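Garkance Opens Headwear Workroom in Bristness, Adds Cap Care and Reshaping Service

Soft caps, sun hats and winter hats to be finished, repaired and stored at the Bramwell Street location
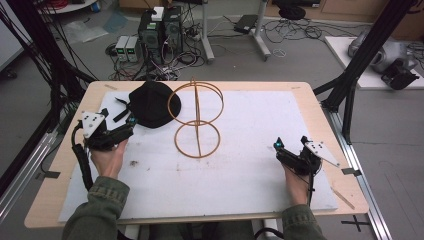 BRISTNESS — Garkance, a maker and repairer of everyday headwear, today announced the opening of its new workroom on Bramwell Street in Bristness. The workroom brings the company's finishing, repair and customer service work together under one roof for the first time. It will begin accepting items from the public on Monday, and orders placed through the company's existing counter in Vavton will be filled from the new address from that day forward.

The Bramwell Street workroom occupies the ground floor of a former printing shop. The space includes 30 work tables, a cutting area, a steaming room and a front counter where customers may leave and collect their items. A separate storage room at the rear of the building holds 443 numbered shelves, each sized for one customer's order.

With the opening, Garkance is introducing a Cap Care and Reshaping Service for soft caps and other unstructured headwear. The service covers cleaning, replacement of worn straps, repair of split seams, and the reshaping of caps that have been crushed in luggage, folded in a pocket or stored under heavier items. Customers may request the full service or any part of it.

"Most people own at least one cap they are fond of, and very few have anywhere good to keep it," the company said in a statement. "We have been asked about reshaping at our Vavton counter for years. The new workroom gives us the table space and the shelf space to say yes."

Wire Stands to Be Offered With Reshaped Caps

Each cap accepted for reshaping will be returned with an open wire stand. The stand supports a cap from the inside while allowing air to move through it. Garkance has used stands of this type in its own storage room and will now make them available to customers in two sizes, one for children's caps and one for adult caps. Stands may also be purchased separately at either location.

The company advises customers to keep a stand on a flat surface away from direct heat, and to let the cap rest on it without pins or clips. Straps should be left hanging free and should not be wrapped around the base. A cap that has become damp should be dried in open air before it is placed in a closed cupboard. Printed care instructions will be included with every order and will also be posted at the front counter.

Garkance noted that the stands are intended for soft headwear only. Straw hats and stiff felt hats require a solid form, and customers bringing in such items will be offered the company's existing blocking service, which continues without change.

How the Service Works

Customers may bring items to Bramwell Street or to the Vavton counter during regular hours. At the time of drop-off, a staff member will examine the cap with the customer, note any stains, loose stitching or missing parts on a paper ticket, and agree on the work to be done. The ticket number corresponds to a shelf in the storage room, where the item will remain until it is called to a work table.

Cleaning is carried out by hand. Caps are then shaped, left to settle and checked again before any strap or lining work begins. Garkance does not offer same-day reshaping. The company will contact customers when an order is ready for collection, and finished items will be held for 90 days at no charge.

Items left after that period will be moved to general storage, and a small weekly fee will apply. Customers who expect to be away for a longer time are asked to say so at drop-off so that a later collection date can be written on the ticket.

Caps with built-in electronics, protective helmets and helmet liners cannot be accepted. Leather caps will be considered individually — the counter staff can give a first opinion, but a firm answer may take several days.

Bramwell Street Building

Work on the building began in March. The original front windows were kept and repaired, and the floor was leveled to allow storage carts to pass between the counter and the rear room. The work tables have plain, light-colored boards laid over their tops so that dark fabric and fine thread can be seen clearly against them. The boards can be lifted off and replaced as they become marked with use.

Customers with limited mobility may use the side entrance on the parking lot side, where there is no step. A bell at that door rings at the front counter. Street parking on Bramwell Street is limited to short stays, and customers dropping off large orders are asked to use the lot.

The former Garkance finishing room in Vavton has closed. The Vavton counter remains open at its current address, with the same telephone number and the same hours. Orders already in progress have been transferred to Bristness and may still be collected from Vavton, provided the customer confirms this with the counter beforehand.

Service for Schools, Theaters and Clubs

Garkance will also accept group orders at the new workroom. Schools, theater companies, marching bands and sports clubs may arrange for uniform caps to be cleaned and reshaped together between seasons. Group orders are scheduled in advance and are returned in labeled boxes, with one list packed in each box showing the sizes inside.

Organizations are encouraged to sort items by size before delivery and to remove badges where possible. Badges that are sewn on may be left in place. If a badge needs to be taken off for cleaning, it will be sewn back in its original position, and the cost will appear as a separate line on the invoice.

"A group order used to fill our entire back room in Vavton, and other customers had to wait for it," the company said. "Those orders will now have their own shelves and their own place in the schedule."

Hours and Contact

The Bramwell Street workroom will be open Monday through Saturday. The front counter opens at 9 a.m. and closes at 5 p.m., with drop-offs accepted until 4:30 p.m. No appointment is needed for individual items. Group orders and hat blocking are by appointment only.

A price list for the Cap Care and Reshaping Service is available at both counters and can be mailed on request. Prices for existing repair services are unchanged.

About Garkance

Garkance makes, repairs and stores everyday headwear for individuals and organizations. The company operates a workroom and counter on Bramwell Street in Bristness and a customer counter in Vavton. Its services include seam and lining repair, strap replacement, hat blocking, seasonal storage and the new Cap Care and Reshaping Service.

Media inquiries may be directed to the Garkance press office at the Bramwell Street address. Members of the press who wish to visit the workroom are asked to arrange a time in advance.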